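Okay, snack drawer thread! I've been promising this since June and today is the day. Everything is coming out, everything gets looked at, and I am way too happy about it.

Rule one, stolen from my friend Laimutė Lūse: do it on a bare table, one thing at a time. If you dump the whole drawer out you just end up shoving the whole drawer back in. Ask me how I know.

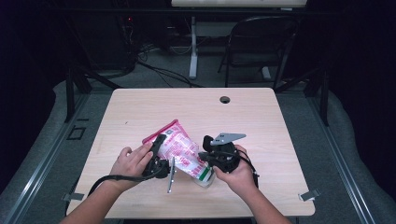 White bag, pink and red print. Up first!

Crumpled bags are the best part of this job. They look like trash and then you give them a squeeze and there's half a snack in there. Fold the top over, clip it, stand it up on its end – you can fit 12 in a shoebox that way. TWELVE. I was getting maybe five in there before.

I also read the backs of everything now. Maxence Riviere got me into it. You find street addresses, phone lines, little slogans, all kinds of stuff. I can't read much Chinese yet but the characters for "big road" (大道) I know on sight, and I get a silly thrill every single time.

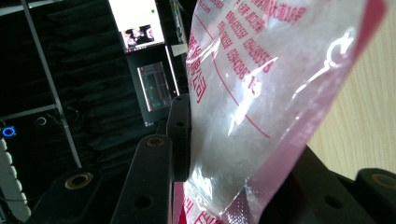 Filed under: CLEAR BAGS

Clear ones go in the front row. You can see what's left without opening them, so they get eaten first. Printed ones go behind. I did this at my old place on Rurkach and we stopped buying doubles almost overnight.

Somebody asked about the Kivi bins. Yes, still using them! The 400 ml size is perfect for loose candy. The big one is too deep and things go to live at the bottom forever. 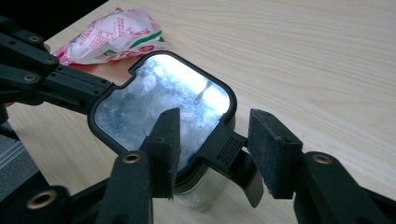 Jars are where I get picky, so bear with me. I want a flat top, because flat tops stack and domed ones slide around every time the drawer shuts. Square is even better, they line up so nicely in a corner. A black lid like this one with a latch tab on the side and those little raised ridges is my favorite kind to grab. The shiny panel on top does pick up smudges, so keep a soft cloth in the drawer.

Labels next. I'm thinking masking tape and a fat marker – send me your drawers please, I want to see them all!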